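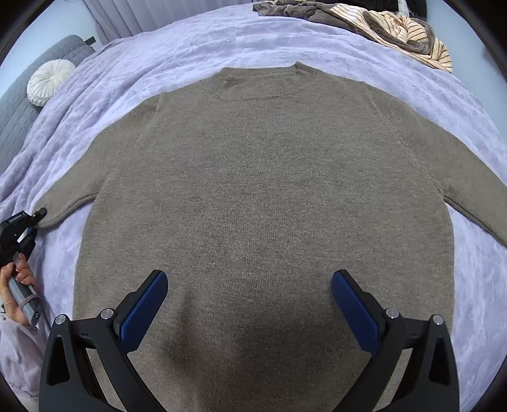

Trasteck claims its new software can fold a sweater it has never seen

2020-11-16

Trasteck released version 3 of its folding software on Monday, and the claim on the front page is a big one: show it a knit it has never met, on a surface it has never met, and it will plan a fold. The company says the planner was trained on 2,000 folds done by people with hand-held grippers in ordinary bedrooms. It did not publish a success rate.

What it did publish is a short paper and the code for the perception half. The planner stays closed.

The perception part is the stronger of the two. Older systems tended to look for the outline of a garment, which works on a white table and falls apart on a bed. Trasteck's looks for collars, cuffs and seams, then guesses where the rest of the cloth must be. When a sleeve is partly tucked under, it is supposed to hold several guesses open until the first grasp settles the matter. The paper gives one page to this and four to the layout of the training pipeline.

"Soft bedding is where these things go wrong," said Souad Bennani, who leads perception work at Trasteck. "The blanket moves when the sweater moves. If you only ever trained on a table, you have no idea that can happen."
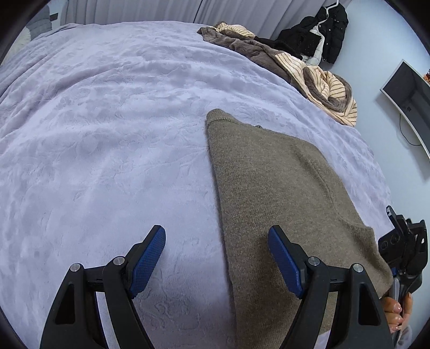
A knit sweater and a hand-held gripper on a plush blanket.

Fair enough, but a person with a gripper brings a good deal to the job that never reaches the log. People slow down when cloth starts to drag. They shift their weight, or let go and try again. The software gets the camera view and the finger opening, and has to work out the rest. There is no force sensing in this release.

Bernd Diekmann, who tests laundry equipment at Schnyder, ran an early build for two weeks on a single arm. He used 16 garments from his own stock and was not won over.

"It finds the collar nearly every time, I'll give it that," he said. "Then it makes a plan that needs two hands, and I have one arm. It should know that before it starts." Thick ribbing also gave it trouble, he said, and a plan took up to 32 seconds to come back on his machine.

Bennani said the one-arm problem is known and that a setting for it will come in December. She would not say whether planning time will drop.

The company showed an earlier version in Urkercombe last year, folding the same towel over and over. A sweater with sleeves is harder, and the move away from towels is welcome. Still, the demo video with this release has cuts between the grasp and the finished fold, and the test garments are not listed anywhere.

A trial at the Prisham laundry is planned once the update is out. Trasteck has not decided whether those results will be made public.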